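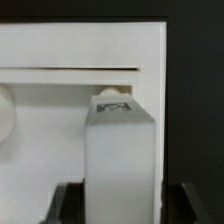 Cindden Household Tasks Group

Wanted: people who are good at chores and willing to be copied

Can a machine put the shopping away yet? Ours can hold a white block the shape of a small carton, with a printed tag on top so that it knows which way is up. A real carton of milk, half full and slippery, is another matter, and the fridge at home has no tag on anything.

We need 158 adults to come to our Vávra site and do what they do every evening: fill shelves, shut drawers, find the lid that fits. You will do each job 3 times while we record your hands. The robot then has a go, and you mark it out of ten. Please be fair. It has had lower marks from Salim Swai's mother.

No technical knowledge wanted. Strong opinions about dishwashers are welcome, in moderation. Sessions last two hours, with tea made by a human.

Write to Helju Petrauskas, room 301, Cindden, saying which chore you hate most. Places close in December.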